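Clothing bank in Imden moves to bigger room after busy summer

By Odette Fleury
Aug 10, 2022

The community clothing bank in Imden has moved to the ground floor of the old Mosen shoe shop, after two years in a room which had become too small for the bags that people bring.

The bank gave out 3,582 pieces of clothing in the first half of this year, according to its own register. Most of them were children's clothes and school jumpers, but the demand for adult T-shirts and light tops has grown quickly since the spring.

Tomás Duggan has run the bank from the beginning. He told us that the old room on Ní Mhurchú Street had only one window and no place for a proper table.

"We were folding on our knees," he said. "You take a shirt from the bag, you look for stains, you fold it, and then there is nowhere to put it down. People were very patient with us, but it could not continue like this."

The new premises have a long front room for visitors and a smaller one at the back for sorting. The rent is 435 euro a month, paid for the first year by the Jitent Fund, which supports local projects on reuse and repair. After that the bank must find the money itself. A sale of coats and winter boots is planned for December.

Every piece which arrives is now handled in the same order. It is taken out of the bag and opened flat, so that holes and marks can be found. Then it is folded and placed with others of the same size. Clothes that are clean but damaged go in a separate box for the sewing group, and single socks are cut for cleaning cloths.

Aisling Egan, a retired dressmaker, wrote the sorting rules, which are now on the wall of the back room. She said that soft cotton is the most difficult to judge.

"A knit top can look very bad when it comes from the bag, all creased, and when you open it there is nothing wrong," she said. "And sometimes it is the opposite. The colour is nice, the fold is nice, and under the arm there is a hole. So you must open it. I am quite strict about this."

She also asks that people do not tie sleeves together or roll clothes with elastic bands. It saves space in the bag – but it makes marks in the fabric that are slow to come out, and the bank has only one iron.

In the first 21 days at the new address, the bank received 54 bags. Some of them came from neighbouring villages, which did not happen before. Mr Duggan believes the reason is the parking behind the building, because at Ní Mhurchú Street people had to stop on the pavement and hurry.

Not everybody is satisfied with the change. The new address is a longer walk from the bus stop, and the front door has a high step. Lorcan Ó Ceallaigh, who comes regularly with his two grandchildren, said that he likes the new room but has asked for a ramp.

"I can lift the pushchair, but not everybody can," he said. "They told me it will be done before the winter. I will remind them."

A wooden ramp has been ordered, and until it arrives visitors can ring the bell at the side entrance, where the floor is level.

The bank accepts clean clothing for all ages, bed sheets and towels. It does not take pillows, duvets or underwear that has been worn. Shoes are welcome if both are there and the soles are good. Bags should not be left outside when the door is closed, as several were spoiled by rain in the spring.

The sewing group is also looking for people who can replace zips, with or without their own machine. Osian Ellis, who leads the group, said that beginners may come too and that thread and needles are provided. The group meets in the back room in the mornings, and names can be left at the desk in front.
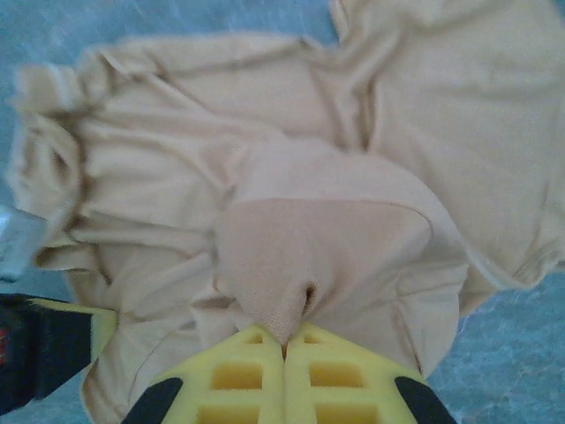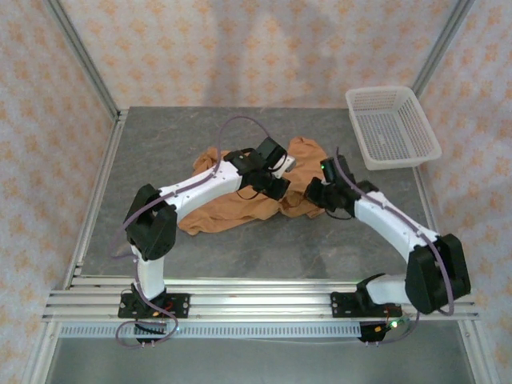 Crumpled fabric on a work surface: a pale beige garment (first picture) and an orange-tan cloth (second picture).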